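Guides > Home Office > Desks & Cables
Print this page | E-mail this to a friend
Reading time: 2 minutes

How I clear my desk without unplugging everything

I put this off every single time, and then one day I can't find my phone under the cords and I give in. I set a timer for 60 minutes (I never need all of it, but it stops me wandering off to make coffee) and start at the side I use least.

First, small stuff. Bottles, cups, loose papers, whatever has drifted in since last time. I move all of it to the bed and don't make any decisions yet! If you start reading old mail at this point you're sunk.

Next, wipe the bare part. My desk is white, so every ring shows. A damp cloth with one drop of dish soap does it, then a dry towel. Lift the mouse pad and get underneath, there's always a line of crumbs.

Now the cables, working around the monitor stand:

1. Follow each cord from the device end to the wall with your fingers. Don't pull.
2. Anything that isn't attached to something at both ends goes in a shoebox.
3. Wrap a bit of masking tape around each one that stays and write what it's for.
4. Gather the slack behind the stand and close it with a Velcro strap, loosely, so you can still slide one out.

I used to go with zip ties and ended up cutting them off every September when I rearranged the room. Velcro, please.

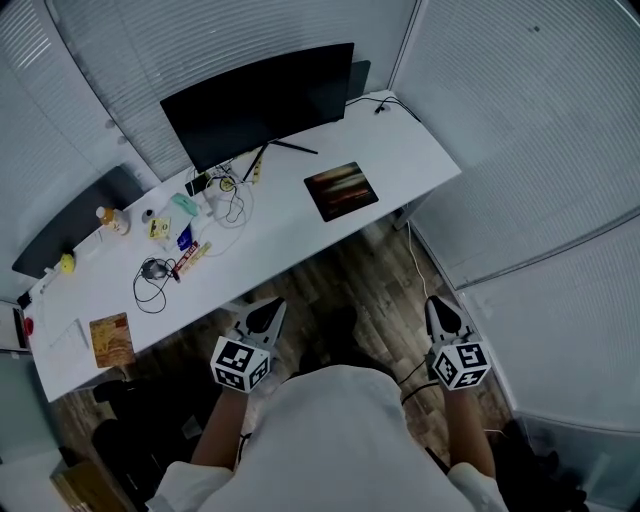 Homa Arabzadeh wrote in to say she does the cords before the wiping, so the dust they shake loose only has to be cleaned up once, and that she labels both ends of each cord. Fair point, and I've started labeling both ends too.

Last of all, go get the stuff off the bed. I let back only what I touched this week: phone, mouse, one cup. Pens go in the drawer. The shoebox goes on the closet shelf, and if I haven't opened it by the next cleanup, I take the cords to the electronics recycling bin.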